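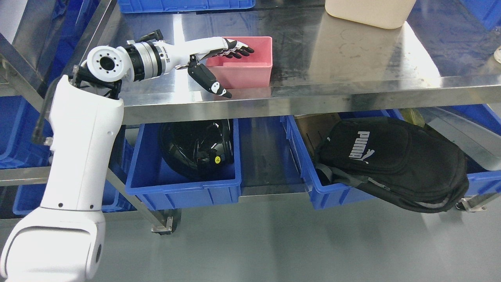 From: Barbara Cieślak
To: shelving-and-storage list
Date: 24/02/2021
Subject: Re: Solid steel tops vs. wire, and what to put on them

On the question of solid tops, Takagi wrote:

> We are replacing the wire shelving in the intake room and the
> choice is between wire again and solid stainless, brushed finish.
> The lower tiers will hold open plastic bins in either case. The
> top is where people set small items down for sorting, at present
> straight onto the wire, where anything narrow drops through. Does
> anyone run solid tops with loose trays on them? I would like to
> know about marking, about trays sliding, and whether the bins
> below need lids. Helmets are the awkward item for us. They do not
> stack and they roll.

We have run solid stainless tops over open bins at Zodarwood since November. Notes below, in the order of the questions.

Marking. Brushed stainless shows everything. Smudges, drops and streaks are all visible under overhead light, and the glare makes them look worse from some positions than from others. Wiping across the grain leaves faint streaks of its own. Wipe along the grain with a damp microfiber cloth, then a dry one, and do not leave the damp one sitting on the shelf. We do this once per shift. It does not stay clean between wipes and we stopped expecting it to. If appearance matters to your visitors, wire is easier. If small parts matter, solid is easier.

Avoid abrasive pads. One of our shelves at the Povwood site was cleaned with one before the delivery paperwork had been read, and it has a dull patch that will be there for the life of the unit.

Sliding. An empty plastic tray on bare steel will move if someone brushes it with a sleeve. A loaded one mostly stays put. We tried 3 kinds of liner – ribbed rubber, cork and a thin foam – and dropped all of them. The rubber held grit, the cork stained and the foam tore at the corners. What we do now is keep the trays toward the back of the shelf and leave the front clear as a landing area. Four small adhesive bumpers under each tray also work, but they come off in the wash.

Tray color. Use one that you use for nothing else. Our bins are blue, so the sorting trays are pink, and a tray that has wandered down into a bin gets noticed. Before that we had blue trays as well, and at one count 5 of them were found inside bins, under other things. A plain rectangular tray with no divider is the most useful. Dividers looked sensible in the catalog and then got in the way of anything longer than a pen.

Height of the tray wall. Low enough to get the fingers in over the edge and flat to the bottom. With a deep tray people tip it to get at the last item, and the contents end up on the steel.

Other containers on the top. We allow one besides the tray, in a color that cannot be mistaken for either the tray or the bins. Ours are cream. More than one and the top becomes storage, at which point the sorting moves to the floor.

Lids on the bins below. We do not use them. The solid top keeps off most of what would fall from above, and with lids on, people set things on the lids. The drawback is that you lose the view down through the shelf that wire gives you, so the lower bins have to be identified from the front or the side. Label the short face, large type.

Helmets. One to a bin, upright, nothing else in with it. It wastes volume, but the bin walls stop the rolling, and a glossy shell picks up scratches quickly when it shares space with hard items. Set it so that any warning label faces the open side and can be read without lifting it out. We have 14 bins assigned to helmets and have not needed more. Check the clearance under the top tier before ordering. You need to be able to get the helmet out at an angle, over the bin wall, without moving the bin. The Inen frames we bought adjust in fixed steps, and the first setting we chose was one step too low on all 6 units. Resetting them meant unloading everything.

Noise. You did not ask, but hard plastic set down on solid steel is louder than on wire, and in a small room it carries. A damping sheet on the underside of the top helps. Fit it before assembly, as it is unpleasant to do from below with the bins in place.

The item number for the damping sheet is 317 in the Inen accessories list. I do not have the current price.

Could you say how deep your existing frames are, front to back? If you plan to keep them and only swap the tops, check the rail profile first. Ours would not take a solid top without a separate clip.

Barbara Cieślak
Zodarwood, stores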